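Dust, and where it hides

I used to clean the spare room top to bottom every Saturday and still sneeze my way through Sunday. Then I changed the order I do things in – and bought a decent microfiber cloth, 300 of them if my husband had his way – and it's so much better!
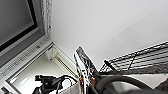
Start high and go dry first. I do the walls with a clean sock over a broom head (no spray yet, or you'll make gray streaks). Then electronics, switched off. A dark screen shows every smudge, so that's the best time to wipe it, and don't skip the strip of little slots along the bottom edge. A soft paintbrush gets right in there.

Shelves come next. Wire ones let the dust fall through, so work from the top level down and vacuum the carpet last. If yours is on casters, roll it out and get behind it too!

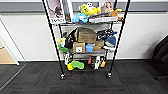 Wire cart on casters, toys and boxes and all.

For soft toys I use a pillowcase and a scoop of baking soda, shake well, then brush off outside.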